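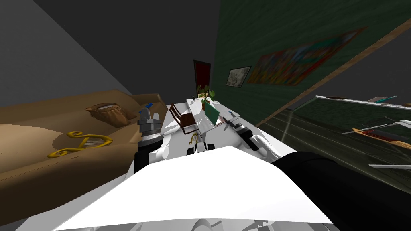

Fig. 2: Simulated living room, both grippers over the furniture, seen from the robot's body.

Manuals > Mokidier Simulator > Comparing Grippers > First Trial

Now for the fun part! With both arms loaded you can try two grippers on the same jobs and watch how differently they behave.

1. Open the living room and wait until the couch and the white table have loaded.

2. Assign the Cunatden gripper to the left arm and the Deltau to the right. Save the pair under a name you will recognise later.

3. Set the closing force of both to 20. The harp-shaped ornament makes a lovely first target, as thin shapes show up sloppy finger alignment straight away.

4. Press Run. Each trial lasts 2,800 steps, then the room resets.

5. Swap the grippers over and run it again. Please don't skip this one, the arms are tuned separately and a good score on one side can flatter a gripper.

Note: The blue fingertips are the contact points. If a grasp keeps slipping, zoom in on them before you touch the force setting.

Caution: Stop the run before changing controllers. Switching to Manolakis halfway through a trial will corrupt the log.

Once you're happy with the ornament, have a go at the small chair (it's a great test, and much harder than it looks). Aqeel Satti's saved settings are in the Shared folder.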